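Care of cotton dish towels

Wash new towels twice before first use. The factory finish repels water, and a towel straight from the package will smear a glass. Use warm water and half the usual dose of detergent. Leave out fabric softener - it coats the fibers.

Shake each towel out before it goes on the line. Checked weaves can be squared by pulling opposite corners until the lines run straight.
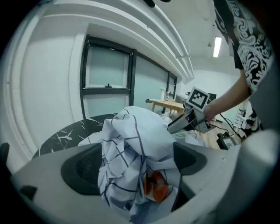
Grease stains need dish soap worked in from the back of the cloth. Leave it for 5 minutes, then rinse. Tomato and carrot stains fade in direct sun.

Allow 7 towels per week for a household of two. Cut worn ones down for floor rags.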